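Toaster task fault (the "stuck in slot" stop) -- FAQ

Last touched in March. Applies to the Clistcombe kitchen only, the Nernora kitchens have their own page.

What is the fault?

Arm goes in for the bread, fingers get down in the slot, and the run ends with a force stop. Log says "contact limit, wrist". Sometimes it doesn't stop and the arm drags the toaster along the counter instead. Both are the same bug as far as we know.

How often does it happen?

494 out of 2583 episodes on the last full batch. Before the Zollik 140 build it was rare enough that we filed it under noise. Probably shouldn't have.

Is it only in sim?

No. First seen in sim, then on the bench arm with the same policy. If you only run sim you can skip the safety questions further down, but please read them once anyway.

What causes it?

Two things on top of each other.

First, the grasp target. The planner puts it at the middle of the slice, and with a slice sitting low in the slot that sends the fingertips down past the rim. Target should be the top edge of the bread.

Second, the force check. It was reading the arm joints and not the wrist during the last part of the reach. So side load from the slot wall built up and the check saw nothing until it was already way over. Fixed in build 200, see below.

What does it look like when it's about to happen?

Check the fingers against the rim of the slot. If the tips have gone out of sight you're deep enough for side contact, and any sideways move from there is going to load the toaster. A clean reach keeps the tips showing the whole time.

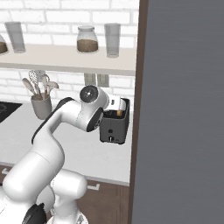 Clistcombe kitchen, sim view. Gripper in the slot, tip out of sight next to the bread.

Which toasters are affected?

All of the top-slot ones. The Marchetti model has a wider slot so it fails less, still fails. Don't use it as proof that your fix works.

Does toaster position matter?

Yes, a lot. Close up against the fridge side there's hardly any room on the right, so a push that way has nowhere to go and the force climbs fast. Out in the open the toaster just slides. Test both. A fix that passes in the open spot and fails by the fridge is not a fix.

I got the stop. What do I do?

In sim: save the episode, tag it slot-contact, reset. Don't hit resume. Resume keeps the old target and pushes straight back into the wall of the slot.

On the bench: leave the stop latched. Unplug the toaster at the wall. Then go to hand-guide mode and back the arm straight up, along the line it came in on. No twisting. We bent a finger pad twisting and it took ages to get the new one aligned.

Can I just open the gripper to free it?

Please don't. The slot is narrow and opening the fingers spreads them against both walls. That's how you go from a stuck arm to a broken toaster.

Is there a shock or burn risk?

On the bench, treat it as yes. Rule is the toaster stays unplugged for every run that has the arm reaching inside, no exceptions for "just one quick run". Sim doesn't model heat or current at all, so a policy that looks fine there has learned nothing about either one. A pass in sim is not clearance to plug it in.

What changed in build 200?

-- wrist force is now read through the whole reach
-- stop limit lowered for any target inside an appliance
-- resume is blocked after a slot-contact stop

The grasp target is NOT changed yet. So you'll see more stops then before, and earlier ones. Expected. The dragging should be gone, and if you see it on 200 report it right away.

When is the target fix coming?

It's written, not merged. It breaks the mug task, which uses the same offset. Working on it.

Can I use the old episodes for training?

Not the tagged ones. A good chunk of them were marked success becuase the bread did come out in the end, with the toaster dragged half way down the counter. The success check only looks at the bread. New check looks at toaster movement too; re-score before you use anything older than 200.

Where do I report?

Sim faults queue, tag slot-contact. Include the build number, where the toaster was, and the wrist force log. Without the wrist log we can't do much with it.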